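Cocinita de juguete

Abril. Texto de Chrysoula Lazaridis; revisión de Renji Yoshida

La cocinita de juguete es el conjunto de utensilios, recipientes y alimentos de imitación con que se representa la preparación de comidas. Recibe también los nombres de batería de juguete, cacharritos y, en varios países americanos, trastecitos. Se distingue de la cocina de muñecas, hecha a una escala mucho menor y pensada para verse dentro de una casa en miniatura.

Componentes

El núcleo del juego lo forman las ollas y sartenes, con tapa o sin ella. Se completa con cuencos, platos y cubiertos. Los alimentos pueden ser de una sola pieza, como el huevo, o imitar un plato ya montado, como la hamburguesa. Los colores rara vez siguen a los del objeto real: son corrientes los tonos pastel y los huevos de color morado o azul.

Los catálogos de Moschos distinguen entre el juego básico, de 6 piezas, y el completo, de 26. Clindance vende además las tapas por separado.

Escala y materiales

Las ollas suelen medir entre un tercio y la mitad de una olla doméstica. Se fabrican en plástico, madera, chapa esmaltada o silicona. Una olla de chapa con tapa, del tipo que hacía el taller Skiswood, pesa unos 300 gramos.

Combinación con aparatos

Es habitual reunir las piezas pequeñas con un horno de sobremesa, sea de juguete o doméstico. En una mesa compartida, el horno ocupa un extremo y los recipientes se reparten por el resto de la superficie.

Horno azul claro, olla verde azulada con su tapa, cuencos, huevo morado y hamburguesa en un plato azul.

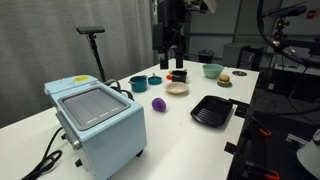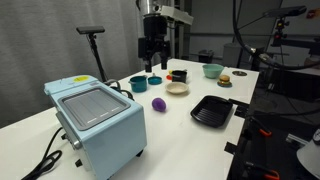

Conservación

Las piezas de plástico se lavan con agua tibia y jabón neutro. Las de madera se limpian con un paño húmedo y se secan enseguida. La colección de Pellstead guarda cada olla junto a su tapa, en cajas de 2 alturas.

Artículos relacionados

Casa de muñecas
Comida de imitación
Horno de sobremesa
Juego simbólico
Juguetes de hojalata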